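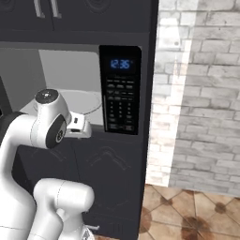 The Long Life of the Kitchen Clock

By Zuweira Addo

Most American kitchens keep time in at least two places, and the two rarely agree. The stove says one thing, the microwave another, and the coffee maker blinks. The causes are electrical and well understood, though they differ from one appliance to the next.

An older plug-in clock has no timekeeper of its own. It counts the cycles of the alternating current in the wall, 60 per second in North America, and advances one second for every 60 it counts. The method is cheap and, over months, very good. Grid operators have long watched the average frequency, and small gains and losses tend to cancel. Within a single day the line can run slightly fast or slightly slow, and every line-counting clock in the house drifts with it.

Newer appliances more often use a quartz crystal. The common watch crystal is cut to vibrate 32,768 times per second, a number chosen for being a power of two: halve it 15 times and the result is one pulse per second. A typical part is rated to within 20 parts per million at room temperature, which works out to less than two seconds a day. The error runs in one direction if the temperature stays put, so it accumulates. By the end of a year it can pass 10 minutes.

Temperature matters more than owners expect. A tuning-fork crystal is most accurate near 77 degrees Fahrenheit and loses time on either side of that point. A clock board mounted above an oven spends its evenings well over it. Two identical boards, one in a range and one in a hallway thermostat, will separate by spring.

In Plitville, the repair shop Virk keeps a bench for control boards, and clock complaints come in every May, after people have lived with the wrong hour through the first stretch of daylight time and decided that something is broken. Usually the board is fine. Of 57 boards logged there in one year as "clock fault," only 4 had a bad crystal. The shop traced 3 more to cracked solder at the crystal's legs, a fault that comes and goes with heat. The rest kept time within their rating.

Power loss is a separate matter. Holding the time through an outage takes very little energy, and a coin cell or a large capacitor will do it. Many makers leave both out. A coin cell ages and has to be reachable, and a capacitor takes up board space. The Skestivon wall timer, sold up to 2000, used a capacitor that carried it through an outage of several hours. Its replacement, the Timamel, dropped the part and goes back to 12:00 after a flicker.

Owners who want better agreement between clocks can set them all on the same evening from a phone, then note after a month which ones have moved. A crystal clock that gains steadily will keep gaining at the same rate. Some boards have a trim adjustment in the service menu, in steps of a few parts per million. The procedure is normally printed on the tech sheet folded behind the kick plate or taped inside the cabinet.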